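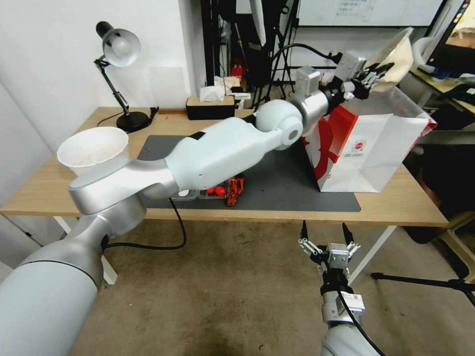 Gerd Hagedorn told me at the start that a paper bag never gets counted because people don't think of it as a thing they own, it just arrives. I had asked him how many bags were in his kitchen and he said none, then opened the cupboard beside the fridge and there was a stack of them. That answer shaped most of this report.

My project looks at how households in Gretcombe store and reuse packaging, and whether what people say they do matches what they do. I chose it after the council changed the recycling pickup from weekly to fortnightly. There was a lot of talk about bins overflowing, but not much about what was being kept inside the house.

Method

I asked 20 households to take part and 15 finished. Each one kept a tally sheet on the fridge for the whole of November. They wrote down every bag, box, jar or tray that came in, and what happened to it: binned, recycled, kept or reused. I did a short interview at the beginning and another at the end. Aiman Lumbantobing, my supervisor, suggested I do the first interview before handing over the sheet, so that people would guess without having thought about it too much.

The streets were Hutapea Road and the two courts behind it. These are mostly rented units with small kitchens. I wanted small kitchens on purpose, as storage space is the main limit on keeping anything. 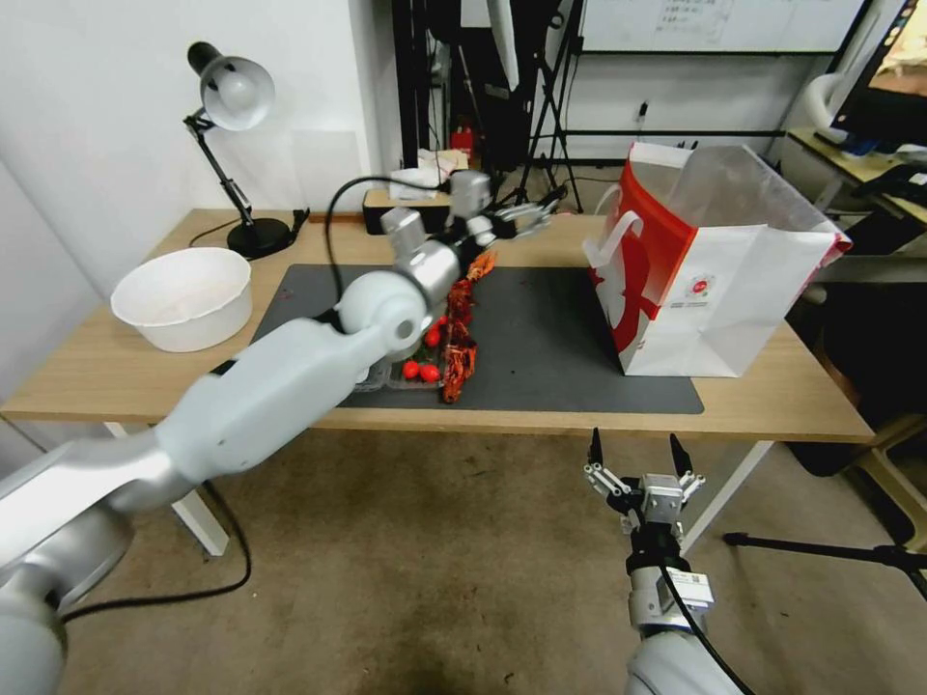 Four of the five households that dropped out did so in the first week. Two said the sheet was a nuisance, one moved, and one stopped answering the door. The fifth lost the sheet and didn't want to start over. I have left all five out of the results.

Results

Jars were reused the most. Nearly every household had a use for them already, mainly leftovers, screws and buttons. Paper bags were kept the most but reused much less. In 11 of the households, more paper bags were kept than were used again by the end of the month. Most people folded them flat and put them somewhere narrow - beside the fridge, behind the microwave, under the sink.

Plastic trays went straight out. When I asked why, the usual answer was that they don't stack unless they come from the same shop. One household kept them for seedlings on the balcony. Another kept up to 20 at a time for paint and craft, then threw the lot out when the cupboard door wouldn't shut.

The guesses in the first interview were low for everything except jars. People guessed high for jars, which I think is because they are proud of them.

I also looked at whether having a set place for packaging made a difference. It did. Households with one drawer or one box for it reused more than households that kept it in several spots. One family had a Grusteo tub by the back door and anything that didn't fit in it went out on Tuesday night. They had the highest reuse of any household and the smallest amount stored.
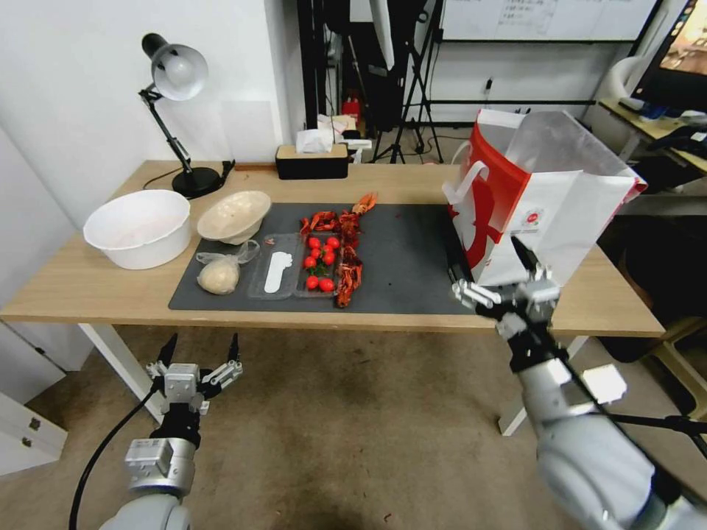

The ones with packaging in three or four places often bought new bags and containers while they still had old ones. In the second interview a woman on Hutapea Road found freezer bags in two different drawers while we were talking.

Problems with the study

The group was small and all from one neighbourhood. Filling in a sheet probably changed what people did, and three of them said so. I also didn't define "kept" well enough. Some people marked a box as kept if it had been sitting by the door for two days waiting to go out. If I did it again I would add a "waiting" column.

I had planned to compare my results with the Pestisitz survey, but they only measured weight at the kerb, so the numbers couldn't be lined up.

Recommendations

The council's leaflet tells people to reuse where possible. It would be more useful if it said to pick one container, keep packaging in that, and recycle the overflow. I would also like to see the fortnightly pickup tested against a box of this kind on a couple of streets. The tally sheet is in Appendix B and the interview questions are in Appendix C.

Comments (3)

marlee_k
We were one of the ones who quit in week one, sorry! The sheet kept falling off the fridge.

Dougal
Did you count egg cartons as boxes or trays? Ours go back to the lady with the chooks so they'd be reused every time.

T. Renner
Agree about the leaflet. Could you post Appendix B as its own page? I'd like to try it at our place.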